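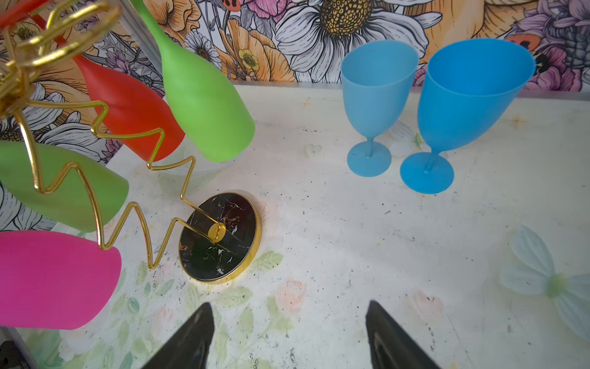
Speaker notes: House rules for arms that handle breakables
Tenbridge session, September 3, 2026
Csaba Kocsis, with Emese Bozsik taking questions

Slide 1. Title
Introduce both of us. I write the handling rules at Prondau, Emese runs the cells. Say up front that the talk covers small arms with a two-finger gripper and a wrist camera, working on household glassware. Factory bottle lines have their own rules and I won't get into them.

Slide 2. Where the rules came from
We started in June with one page. It said "be careful with the glasses" in three different ways. Operators read it once and went back to doing what they did before. The current set has 11 rules, and each one names something you can check before or during a run. I will go through the ones people ask about most.

Slide 3. Clear the approach first
Before the first motion, look at the wrist view with the gripper open. Both fingertips should be visible and there should be bare table between them. If a glass is already between the tips at the start position, move the start position. Don't move the glass to suit the arm unless the task sheet allows it.

Slide 4. Racks
Spend time on this one. A wire drinkware rack with stemmed glasses hanging upside down is the hardest thing we set on a table. The wire can pass in front of the bowl, and the stem can go behind the wire. The operator sees a clear bowl and forgets that the stem is not clear.
Rule: trace the stem from end to end before you pick a grasp. If you can't see all of it, take a second view from the other side.
Rule: one glass at a time, starting with the one that nothing overlaps.
Rule: never use the rack as a stop. If a fingertip touches wire, back out along the same path and start over.

Slide 5. Standing goblets
Easier, but people rush. A goblet with a short stem leaves very little room for the fingers between the bowl and the foot. We grasp low on the bowl at the reduced force setting. Two goblets that overlap in the camera view may or may not be touching, so treat them as touching until a second view shows a gap.

Slide 6. Clear and shiny things
A transparent dish on a pale table hardly shows. The only sign may be a faint edge. Polished metal has the opposite problem, with highlights that the depth estimate reads as holes. The rule is that every transparent item on the table goes on the setup sheet by name, whether or not it is part of the task. Emese added this after we broke a saucer that wasn't on any list.

Slide 7. Busy backgrounds
Someone always asks why we don't use a plain gray table. Homes have flowered wallpaper and printed table covers, and an arm that only works on gray isn't much use there. We allow patterned surfaces under two conditions. The pattern is lit evenly, and the operator confirms each target by name and color before closing the gripper. "Red glass, on the rack" is fine. "That one" is not.

Slide 8. Stopping
Any person in the room may stop a run. They don't have to explain at the time. The stop is written down with the run number, and the operator reviews it before lunch or before going home, whichever comes first.

Slide 9. Numbers
From the Ilard cell only. 2,075 picks logged, 142 stops, 2 broken glasses. Say clearly that this is one cell and one crew, and that we don't have a proper baseline from before the rules. If asked about the Kerekes cell, it changed grippers partway through and the logs can't be compared.

Slide 10. Broken glass
Power off the arm before anyone reaches in. Brush and pan, no bare hands. Wipe the fingertip pads and then check them under a lamp, as slivers stick in the rubber. Replace the pads if there is any doubt. The cell stays closed until a second person signs the sheet.

Slide 11. What we still argue about
Whether a rack may be bolted down. I say no, Emese says yes for training new operators. Let her make her own case here, five minutes at most.

Questions
Printed copies of the rules are on the side table. The setup sheet is on the back.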